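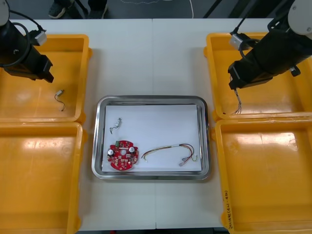
Posted in: Workshop & Garage > Small Parts

Sorting a box of mixed electronic bits

Anyone who mends things at home ends up with a box of motors, offcuts of wire and little boards saved from dead appliances. Mine had been filling up since December and I could no longer find anything in it. The method below takes an evening and needs only a table, a metal tray and a few shallow plastic bins.

Clear a white or pale table if you have one. Dark wires and small screws show up well against it. Put the tray in the middle and the bins on either side, two to the left and two to the right, close enough to reach without getting up. A stainless steel tray is good for the unsorted pieces and wipes clean afterwards.

Tip out a handful at a time. A full box emptied in one go becomes a knot, and you will spend longer untangling than sorting.

Yellow bins suit this job. Black leads and silver motor cans stand out on the colour, and shallow sides let you pick up small things with your fingertips. I bought mine from Hudec, stock number 2508. Glossy plastic does throw back the ceiling light, so if the glare bothers you, move the lamp to one side.

Decide what each bin is for before you start. I use:

Motors, with their leads left on
Loose wire and cable
Boards and connectors
Anything I can't identify

Leave the wires on small motors. They are fiddly to solder back, and a motor with its leads attached can be tested in a minute. 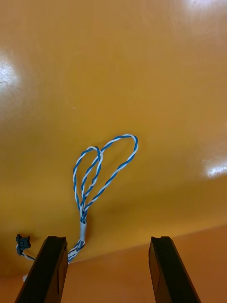 Toshio Kikuchi

Twisted pairs, such as a blue and a white wire wound together, should stay twisted. Don't pull the two apart to make them lie flat. Let the cable fall into a loose loop and hold it where the strands come together. A short sleeve round the bundle does this neatly, and so does a paper label folded over on itself. Avoid wire ties on thin cable, as they bite into the insulation if you pull them tight.

Very short offcuts can go. I keep nothing under 16 cm unless it has a plug on the end, and I still have more than I will use.

Pick up wire bundles from the middle and let the ends hang for a moment. Give them a gentle shake over the bin and any stray strand drops where you want it.

When the tray is empty, move each bin's contents into a lidded tub and write on the side of the tub, not the lid. Lids get swapped. The Giva tubs come in packs of 20 and stack well on a narrow shelf.

The unidentified bin gets its own tub too. Go through it again next time, and throw out what you still can't name.

Wash the bins in warm soapy water and dry them fully before parts go back in.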